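Masking tape

Masking tape is a pressure-sensitive adhesive tape with a thin paper backing that tears by hand and is meant to be removed after use. It is sold in rolls and is used mainly in painting, where it covers areas that should stay free of paint. It is also used for labeling, light bundling, marking floors and holding parts in position while glue sets. In some countries it is called painter's tape, although in the United States that name usually refers to a low-tack kind, often blue or green.

Construction

The backing is crepe paper, which has fine wrinkles pressed into it during manufacture. The wrinkles let the tape stretch a little and follow a curve. The paper is soaked with a binder so that it does not split when it is pulled up, and the outer face is given a release coat so that the roll can be unwound.

The adhesive is most often based on natural or synthetic rubber. Rubber adhesives grip quickly but age badly in sunlight. Acrylic adhesives cost more and stand up better to light and heat. Silicone adhesives are found in tapes made for high temperatures.

Untreated crepe paper is cream to tan, and ordinary masking tape is normally sold in that shade. Colored versions are dyed or printed. Color often tells the buyer which grade a tape belongs to, but there is no common system, and a green tape from one maker may behave like a blue tape from another.

Grades

General-purpose tape is the cheapest grade. It is suited to bundling, labeling and rough masking indoors, and should be taken off within a day or so.

Low-tack tape is made for fresh paint, wallpaper and other delicate surfaces. It can be left in place for several days, and outdoor versions for longer.

Automotive tape has to survive the heat of a drying oven and resist solvents. Fine-line tape, used for sharp color breaks and tight curves, has a plastic backing and is sometimes listed separately.

Washi tape has a thinner, smoother paper backing. It was first used for painting and later became popular for crafts and stationery.

Use

The surface should be clean and dry before tape is applied. The edge is pressed down firmly with a fingernail, a putty knife or a small roller, because paint seeps under any part that is not in full contact. On curved or cylindrical surfaces, short overlapping pieces lie flatter than one long strip, unless the tape is wound straight around.

Painters differ on when to pull the tape. Many remove it while the last coat is still slightly tacky, folding it back on itself and pulling slowly. If the paint has dried hard, the edge can be scored with a knife first.

Common uses away from painting include marking cable ends, closing bags of plaster or seed, labeling freezer containers and laying out lines on a workshop floor. In theater and dance, strips are placed on the stage to mark positions, though cloth tape is preferred where the marks must last.

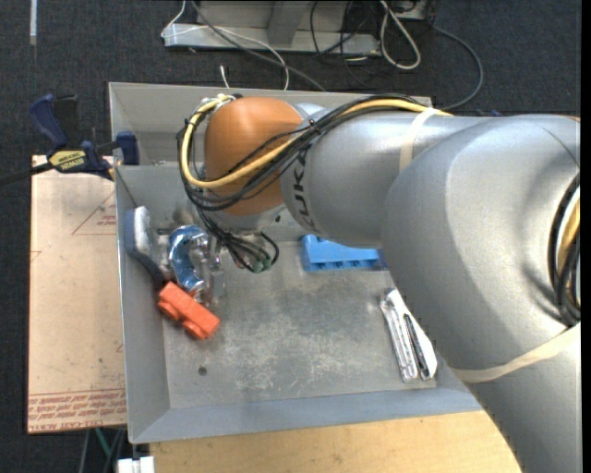 Residue and removal

Tape left in place too long becomes hard to remove. The rubber in the adhesive oxidizes, the paper turns brittle, and the two separate, leaving a yellow film. Heat and direct sun speed this up.

Fresh residue can often be rolled off with a finger or lifted with a clean piece of the same tape. Older residue is softened with vegetable oil, mineral spirits or a citrus-based remover and then wiped away. Warm air from a hair dryer also helps. Solvents should be tried on a hidden spot first, as some of them dull plastics and strip varnish.

Storage

Rolls keep best in a cool, dry cupboard, laid flat on their sides and away from windows. A roll that has been stored in a hot garage may tear into slivers when it is unwound. Dust on the edges weakens the seal along a paint line, and many painters keep rolls in a lidded tub or plastic bag for this reason.

Disposal

Used masking tape is generally thrown out with household trash. The paper backing cannot be recycled with ordinary paper once it is coated with adhesive. Cardboard cores are accepted in most paper collections.

See also

Adhesive tape
Crepe paper
Duct tape
Gaffer tape
Washi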